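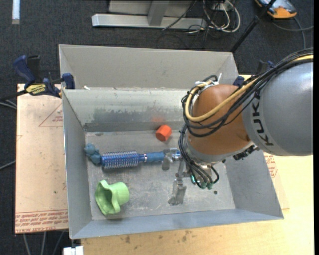 Home Contents Topics Household Hair care Help

Search this site Enter a word or phrase Go

Round hairbrush

A round hairbrush is a brush whose bristles stand out on every side of a barrel, so that hair can be wound about it while it is being dried or shaped. It belongs to the same family as the flat paddle brush and the half-round brush, though it is asked to do rather different work, and many households keep one of each in the same drawer without giving the matter much thought.

Parts

The barrel is the working end. Narrow barrels give a tighter curl and suit fringes and short hair, while broad ones smooth longer hair and leave only a gentle bend at the tips. The bristles are set in rows along its length, and may be pale or dark, natural or man-made, or a mixture of the two. Behind the barrel comes the neck, often given a shiny finish, and then the handle, which is usually thick enough to be turned comfortably between the fingers – a good deal of the skill in using the brush lies in that turning.

Colour is mostly a matter of taste. Blue brushes are an old favourite, with the barrel and handle sometimes in two different shades.

Use

Hair is first untangled with a comb or flat brush, as a round brush is a poor tool for knots and can become thoroughly stuck in them. A small section is then laid over the barrel, drawn along it under gentle pull and wound towards the head with warm air following. In the Plerdale area the old habit was to let each section cool on the brush before unwinding it, and many people there still do.

Care

Loose hair gathers at the foot of the bristles and is best lifted out with the tail of a comb. The brush may then be washed in lukewarm water with a drop of shampoo and left to dry bristles downward on a towel. Brushes with wooden barrels should not be soaked – a quick wipe is kinder to them.

See also: Paddle brush, Comb, Hairdryer

Last updated: September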